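Reading time: 4 min
Last updated: 20 March 2023

4.2 Keeping the wrist camera in calibration

Published pick-and-place results tend to report the calibration of the wrist camera once, at the start, and then treat it as a constant. We did the same in our first write-up of the Cuvent cell and we no longer think the numbers in it can be defended. The mount on that cell is a printed bracket held by 2 screws. It carries a small camera on the last joint, and every hard stop of the arm goes through it. A calibration done in November says very little about where the camera points in March.

The supplier, Wulleo, recommends recalibrating every 1000 cycles. We could find no test behind that interval, and the manual gives none. It may be a sound figure for the metal bracket sold with the current model. For the printed one we have our doubts, and the first author of the earlier report (Royer) now shares them. What follows describes how the camera is checked and put right in our own cell, and which parts of that routine we trust.

The check is run by the person on shift before the first job. The arm is sent to a taught pose close to the meeting point of the cell's inner surfaces, a single picture is taken, and the seams between the surfaces are fitted with straight lines. Where the lines cross is compared with the stored position. If the crossing has moved by more than 15 pixels, the cell is locked until the bracket has been looked at. Figure 3 gives a typical view from the wrist, with a woven work item in the lower part of the view.

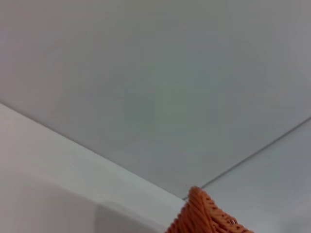

Figure 3. Seams used for the daily check, wrist camera.

Line fitting is the weak part of this routine, and it deserves more suspicion than it usually gets. The method assumes that a seam is one line. The right-hand seam in Figure 3 reads as a fine double line near its lower end, and a fit may settle on either of the two edges, or between them. The seam on the left is darker and crisper, so we give it more weight. The orange weave is a second problem: its tip comes up to just under the point where the seams meet, and the frayed fibers along its outline produce short, strong edges in exactly the area we need. The large gray plane offers no help at all, having no mark on it that a program could hold on to. We now discard all edge points in a small window around the crossing and extend both lines into it from outside. This made the result steadier from one run to the next. Whether it made it more correct is a separate matter that we cannot settle with the seams alone.

Two seams also cannot tell a shift of the bracket from a small error in the pose of the arm. Arnaud proposed fixing a printed target to one of the plain surfaces, and on paper this is clearly better. We held off because the Coste cell, which has such a target, has had its own trouble with it – it was wiped with solvent during cleaning, one corner lifted, and the calibration followed the lifted corner for a week before anyone asked why the grasps were landing short. A reference that can move without being noticed is worse than a poor one that stays put.

When the check fails, the repair is done in a fixed order. The arm is powered down and the cable is freed from its clip. The bracket is taken off and held against a straight edge. If it rocks, it is thrown away. If it does not, the seat is wiped, the bracket goes back on, and both screws are tightened with the torque driver, alternating between them. The cable gets a loop of slack before the clip is closed; on the Eria software a tight cable shows up as a slow drift that looks very much like heat, and we spent a good deal of time on heat. Only then is the full calibration run, using 18 poses. The old log files contain several cases in which the full calibration was run on a loose bracket. It reported a low error every time.

That last point is the one we would press on other groups. A low residual shows that the poses agree with one another during the few minutes of the run. It is often quoted as if it showed that the camera is firmly mounted – it does not, and our logs offer no support for reading it that way. We therefore no longer accept a calibration on its residual. The seam check is repeated afterward, the arm is driven through one ordinary job, and the seam check is repeated again.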